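Sedurik Opens Its Repair and Refinish School to Home Learners This Summer

PALMA, 12th June. Sedurik, the furniture restoration school that started out in the back half of a former feed store on Sekik Street, is opening its doors to complete beginners this summer with a run of weekend courses for people who have an old piece of furniture at home and have been meaning to do something about it for years.

The new program is called Flurari, after the workshop's first bench dog (she slept under it, and the name stuck to the bench and then to everything else). Until now Sedurik has taught mainly people who wanted to go into the trade. Flurari is for everyone else: the folks with a grandmother's dresser in the garage, a wobbly kitchen chair, or a vanity bought in a hurry at an estate sale because the legs were pretty.

"We get calls every week that begin with an apology," said Kibet Kashindye, founder of Sedurik. "People tell us they're sorry to bother us, they know it's only an old nightstand, it probably isn't worth anything. And then they talk for twenty minutes about who it belonged to. I have always wanted a class for those callers, and I'm so very pleased that we finally have one."

Each course runs for 2 weekends and costs $395, with sandpaper, glue, wax, paint and lunch included. Students bring one piece that they can carry with a friend's help. Anything bigger should be measured and talked over by phone first, as the side door is narrower than it looks and we have all learned that the hard way.

The first weekend is given over to cleaning, taking apart and mending. Students learn how to ease open an old joint, how to patch a chipped corner and how to tell when a drawer wants wax and when it wants a new runner. The second weekend is for color and finish. Painted pieces with a lot of carving get an afternoon all to themselves, and anybody who has tried to get an even coat of white into a carved scroll will understand why.

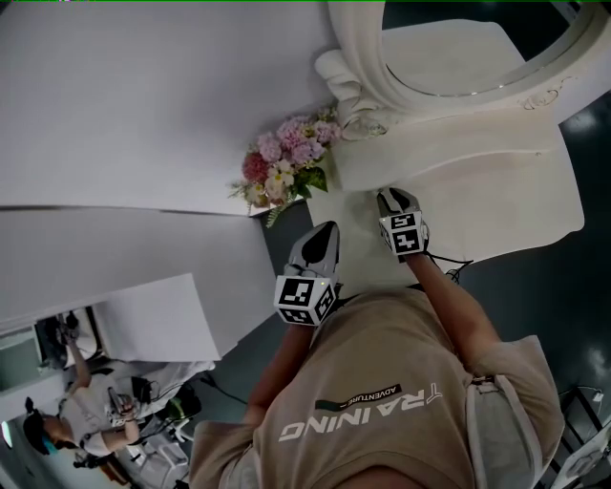
A Bigger Room and a Longer Table

Flurari has been made possible by the addition of the old loading room next door, which brings the school to 2,688 square feet. Work on the room began in March and included new lighting, a second sink and a proper spray booth with its own fan. The original brick wall has been kept, along with the painted lettering from the feed store days, which several neighbors stopped by to ask us please not to cover.

There is also a long lunch table, built by last year's trade students out of floorboards saved from the renovation. Kashindye insists that everyone sit down at it together at noon. "You learn a great deal at the bench," he said, "but people will admit their mistakes over soup, and that helps the whole class."

Dates and Sign-Up

There are 67 places in all across the summer, and former students of the evening lectures will have first pick for one week before general sign-up opens. Classes are for adults, though teenagers are welcome alongside a parent or grandparent who is also taking the course. No experience is needed and tools are lent for the full course, so please don't go out and buy any. Old clothes and closed shoes are a must.

Anyone curious about the school is invited to come by during shop hours, look over the new room and bring a photo of the piece they have in mind. Course dates and sign-up forms are available at the front desk, or by mail on request.

About Sedurik

Sedurik teaches furniture repair, refinishing and upholstery in Palma. The school also takes in a small number of restoration jobs from the public each season, with the work carried out by senior students under their teachers' eye.

Press contact: Kibet Kashindye, Sedurik, Sekik Street, Palma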